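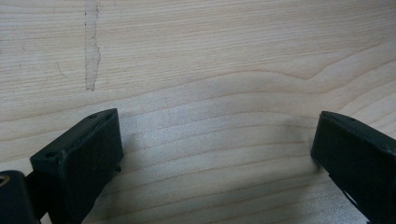
In Defense of the Scratched Kitchen Table

My neighbor in Plestholm put her dining table out on the curb in March. Nothing was wrong with it. It had four good legs and a drawer that stuck a little, and there was a mug ring near one corner. The mug ring did it in, she told me. She'd already ordered a new one, 514 dollars plus delivery, and it came with a leaflet on how to keep it looking new.

I've read that leaflet now (she left it in the drawer of my new table – yes, I took the old one, of course I did) and it made me kind of sad. Coasters at all times. Felt under every vase. No homework without a mat! Who is this table for, exactly?

I grew up in Didindale with five of us around a table that my grandmother bought secondhand. You could read long division in it if you got the light right. My brother once glued a model plane to it and then tried to fix the spot with a butter knife, and for years that was just where the salt went. I don't remember anyone being upset for longer than an afternoon.

I think we've talked ourselves into treating our own homes like something we're about to sell. Everything has to go back to the way it came. We buy sprays for it and throws to cover it, and then we eat on the couch off our knees, which is terrible for the couch. 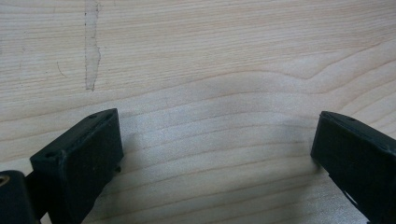
Idris Rowlands thinks I'm being romantic about plain neglect. A table you never oil or wipe down will dry out and split, he wrote after my last column, and then nobody's grandchildren get to eat off it either. Fine, that's fair. I do oil mine, twice a year, usually late and with an old T-shirt. I'm all for looking after things.

What I can't stand is the flinching. You know the kind of house – you set down a glass and three people look at your hand. I had dinner at a place like that last winter and spent the whole meal holding my water like a candle. Lovely soup, no idea what we talked about.

So here's my pitch. Next time somebody drags a fork across your table, finish your sentence first. Pass the bread. If it still bothers you in a month, sand it on a dry weekend and start over, because wood is pretty forgiving that way. My guess is you'll have forgotten where it was.

The mug ring is still on mine, by the way. I put my coffee on it every morning.

75 shares
13 comments

Related
The good plates are for dinner
Why I stopped ironing pillowcases
Henrique Quintela: Leave the porch light on
What we lost when the Carvalho bakery took out its stools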